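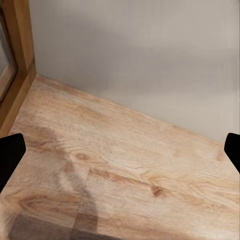 How long is the Kurkel trial? Seven days, after which the arm is billed at 1,605 or collected.

Liya Tamiru read the Erholm terms twice. Clause 11 covered picture hanging. The Star Wars poster had been her brother's, and she had not moved it since October.
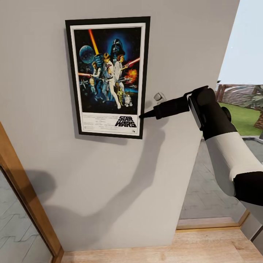 She typed her complaint to Fasil Zeleke at the service desk. The arm was accurate – that was the trouble. It asked for a final position, and she had none to give.

"Select Hold," he wrote back.

She selected it. 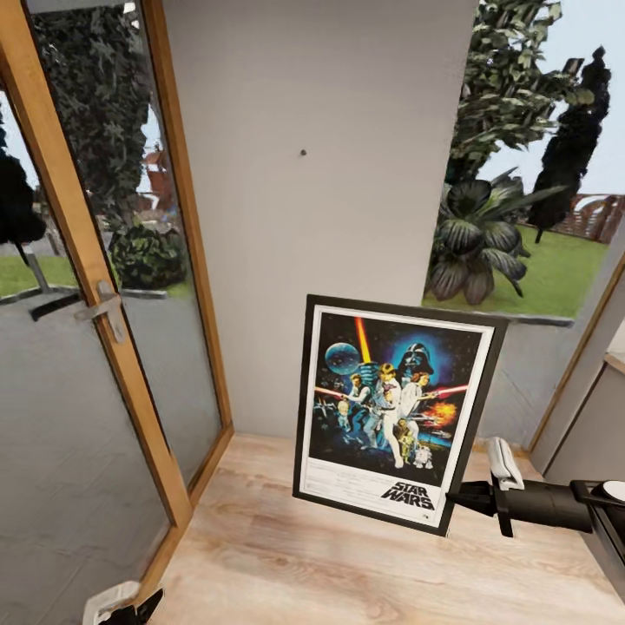
Kurkel arm holding framed poster.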